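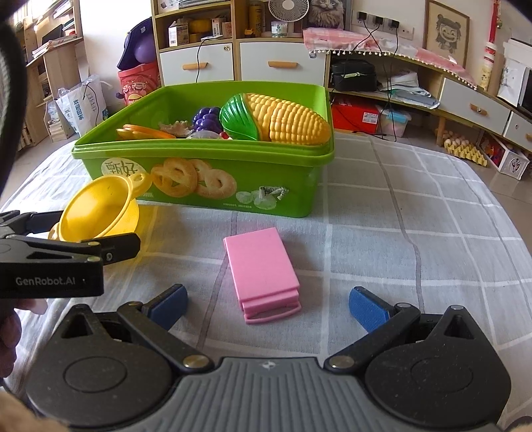 # Toy Kitchen Cleanup: Project Report

Toshiko Honda and Chiharu Hirano, March 30, 2019

We picked play food for our home organizing project, and we'd pick it again! Chiharu's little cousin Ren has a collection that used to live all over the apartment, so our question was simple: what kind of storage can a small kid put away without help?

**What we did**

We dumped everything out on the bed and tried 2 setups. The first was a bunch of little pouches sorted by type (fruit, vegetables, sweets). The second was one big open box for all the food, like the green plastic one with the cookies printed on the front. The yellow pot and the pink case with the handle stayed out as their own things.

Ren did 10 cleanups, split evenly between the setups, and Toshiko ran the timer.

**What we found**

The open box won by a mile. Corn, grapes, orange slices, it all just goes in! With the pouches Ren kept stopping to ask where stuff belonged, and one cleanup dragged on for 19 minutes.

The corn is long, so it works best along one side. We also loved the bed as a sorting spot because round pieces don't roll off as fast as they do on a table.

**Next time**

Test with more kids, and try picture labels on the pouches.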